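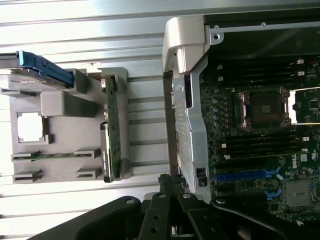
Altach refurbishment trial, Skisthorpe workshop
Progress report to the Comon fund
Apr 3, 2023

The trial began in October and asks whether a robot arm can take over any of the routine bench work on used servers. This report covers the second period.

Work done

Most of the period went on drive carriers. The arm is asked to find the handle, grip it, draw the carrier out and set it down on the bench. We made 400 attempts. The arm finished 200 of them without help. Most of the rest stopped at the grip, usually with the fingers closing slightly to one side of the handle. Coloured handles are found far more reliably than plain grey or black ones.

Memory modules are harder. The slot latches are small and need a light push, and the arm cannot yet feel when one has let go. We made 103 attempts and staff took over in most of them. Processors have not been tried. We do not intend to let the arm near an open socket until the memory work is steadier.

Staff time

A trained person still clears a chassis much faster than the arm. The arm can be left alone with drives for short spells, but someone has to stay within reach. There is no saving in hours so far.

Problems

Bergmann delivered the replacement finger pads 3 weeks late. Cables lying across the bays remain a nuisance and are moved by hand before each run.

Next period

We will repeat the drive work with the new pads, and start on fan removal. Spending is within budget and we are not asking for any change to the grant.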